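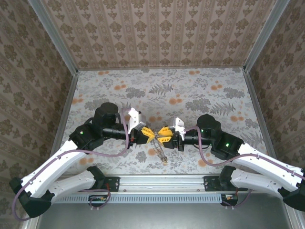

## 3. Choosing the papers

Our group (Selamawit Ayele, Berhanu Workneh, Salamatu Gyamfi and me, Soudabeh Rostami) was given the surfaces, which the other groups took to mean we had been let off lightly. The brief from Mr Abera asked for one floor and three walls that "hold together as an interior". It didn't say whose interior. We settled on a great-aunt's.

We started in May with 27 sample sheets from Hunt in Wirkville, who sell off the ends of rolls, and got them down to 4 by a method Berhanu calls elimination and Selamawit calls shouting. The floor was agreed first. It is a pale off-white with gray fern fronds and leafy clusters, and small dots and blossoms in an orangey peach. Salamatu pointed out that people don't usually walk on ferns indoors. The rest of us felt that carpets have got away with worse.

The walls took longer. The back one is beige, with dark olive-brown ornaments running up it in columns. For the sides we used a similar tan paper with bigger brown flourishes on the diagonal, a bit like damask. I wanted the same paper on all three, but there wasn't enough of the striped one left on the roll, and I have been told to stop bringing this up.

### 3.1 What went wrong with the pasting

- The first back wall went up with the columns leaning. We measured from the edge of the paper, which hadn't been cut square.
- We lost a whole side piece to bubbles. Smoothing from the middle outwards cured it. The instructions on the tub of Skusura paste say this in the first line.
- Diagonal patterns eat paper. We had allowed nothing for matching and had to go back to Hunt, where they were very kind about it.

### 3.2 What people thought

We asked 9 people from the Cilbridge evening class for one word each. We got "busy" three times, "cosy" twice, and one each of "brown", "Gran", "tearoom" and "why". Selamawit counts "tearoom" as praise.

My own view is that the floor and walls don't match but do get on. The peach is the only bright colour in the papers and there isn't much of it, so the browns have most of the say. If we did it again I would carry a little peach up on to the back wall. Berhanu would paint everything white, and his reasons are set out at some length in Appendix B.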